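We reached the Tramum memorial in February, a little after ten in the morning. It commemorates the miners lost in the Lerkico pit fire, and it stands on the ground where the old lamp house used to be. Entry is free. The gate is on the north side, past the bus stop.

The wall has 78 panels of dark stone with 1,935 names, set out by village and then by surname. Rescue workers who died in the days after the fire have their own panel by the steps. Jolanta Baran, who showed us round, said families had asked for the village order, and that it took two years to agree on spellings. Paper and wax crayons for rubbings are kept in a box at the gate.

Behind the wall is the records building, named after the Tomaszewski brothers. It holds letters, pay books and 2,007 photographs, most of them given by relatives. You can ask for a name to be looked up and the search normally takes less than an hour.
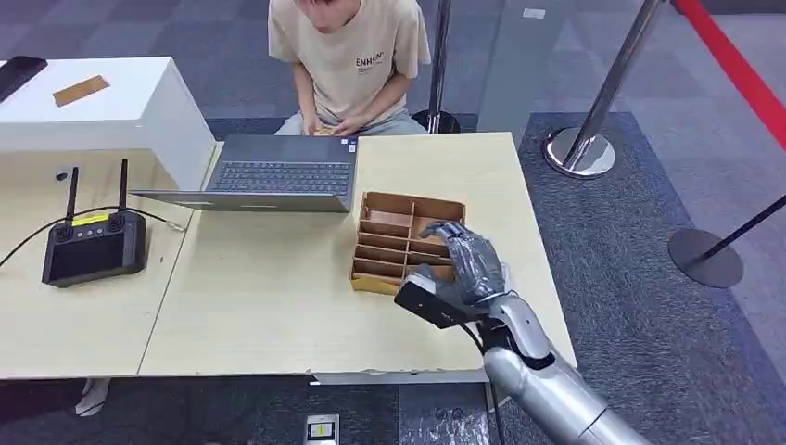
*At a desk with a laptop.*

The catalogue can only be searched on site for now. Prints cost extra and are posted out.

We walked up to the Mistuno viewpoint afterwards. There are 60 steps and a handrail on one side only. The path at the top was muddy, and the lower half of the site is the better choice for anyone with a pushchair. The café shuts at three in winter. Parking is behind the chapel.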